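About us: the people who look after Kaijage

Home / About / The Kaijage workshop

Hello from Trostisden! We're Merodeck, a small firm that sets up, services and mends two-armed robots for household work, and most of our days are spent with one machine in particular. It's called Kaijage, it works with bedding, and we are enormously fond of it.

We began with 2 people and a rented unit. Joyce Mushi had been repairing lift motors and Nives De Luca was writing control software for packing lines, and they both thought that far too little care went into the dull end of robotics: the cables, the straps, the joint covers, the five minutes before anything moves. So that became our trade. Other people build the arms. We keep them fit for work, and we write down everything we do to them (the service log is at entry 3764 and Joyce has read all of it, twice).

How a day starts

Kheri Mabula does the morning set-up. He wipes down the hands, runs each finger open and shut on its own, then both thumbs together, and listens. You can hear a dry tendon before you can see one. After that come the wrist cameras. They're held on by straps, and a strap that has crept round by a few millimetres will put a grasp off by a good deal more, so he checks both against the marks and re-tightens whichever needs it.

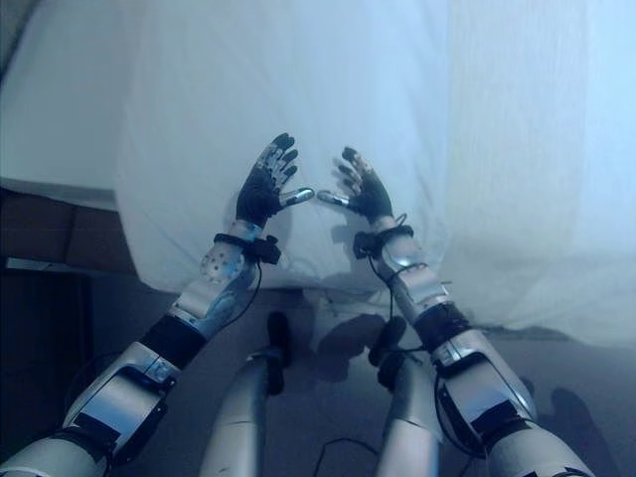

Then it's cables, which are Kheri's great subject! Each one needs enough slack for the elbow to bend fully and not so much that it finds something to catch on. He moves the arms through their whole reach at low speed with one hand near the stop button. If a lead pulls tight anywhere, he goes back, re-routes it and starts the whole pass again from the beginning. We don't let anyone skip ahead, and that includes Nives.

Calibration is her part of the morning. White fabric on a white surface is a lovely hard problem, as there's so little for a camera to hold on to, and the robot's own shadow moves about while it works. She runs the hand-to-camera routine for the left side, then the right, then compares the two. If they disagree by more than our limit we look at the hardware first. Nine times in ten it's a strap or a loose screw, and the software was fine all along.

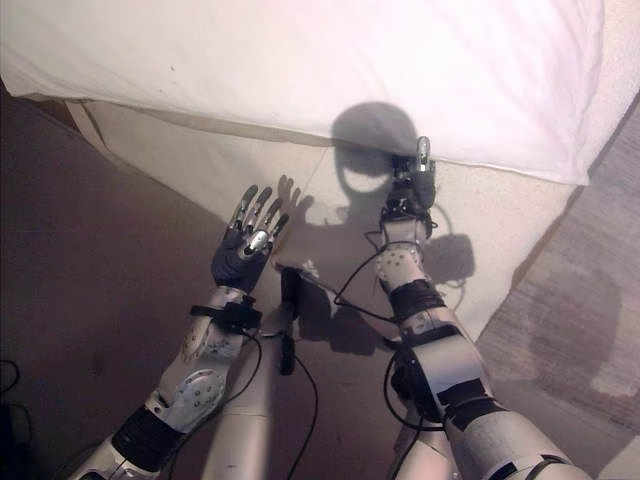

Hands up at the edge of the white cover, shadows and all.

What we mend

Fingers, mostly. Fingertips wear, joint screws work loose, and the thumb takes more punishment than you'd think. Macarena Domínguez runs the bench and can have a finger off, cleaned, re-tensioned and back on before the kettle has boiled, though she'd like it known that she would prefer you didn't time her. Every finger gets a full service after 800 grasps. We tried leaving it longer last December and spent the rest of that month regretting it.

She also keeps the spares wall: 103 little drawers, all labelled by hand. If you borrow a washer, put it on the sheet.

We use our own scheduling tool, Fivance, to track which parts are due. It started as a spreadsheet and still looks like one, but it reminds us about cable checks and it has never lost a record.

The big pull

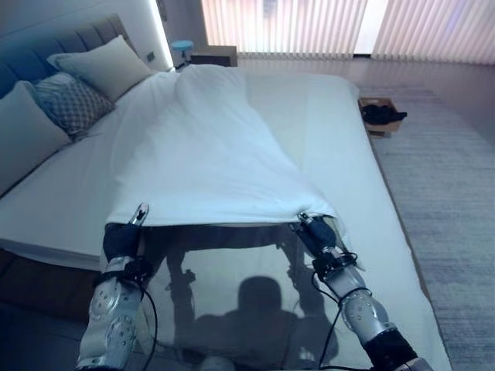

3 min read

Drawing a duvet towards the foot of the bed is our favourite test after a repair, as it asks both arms to do the same job together. Each side takes its own corner of the hem. If one grip is weaker the cloth skews, and you know straight away which wrist to go and look at. We run it after every finger change and every new cable, and there's generally a bit of a cheer when the hem stays straight.

Come and see us

Elvia Bañuelos looks after visits, placements and anybody who writes in with a question. She's especially keen to hear from college students who like taking things apart and are patient about putting them back. You don't need to have touched a robot before. Bring shoes you can stand in all day and tie long hair back.

Page last updated 10 May 2023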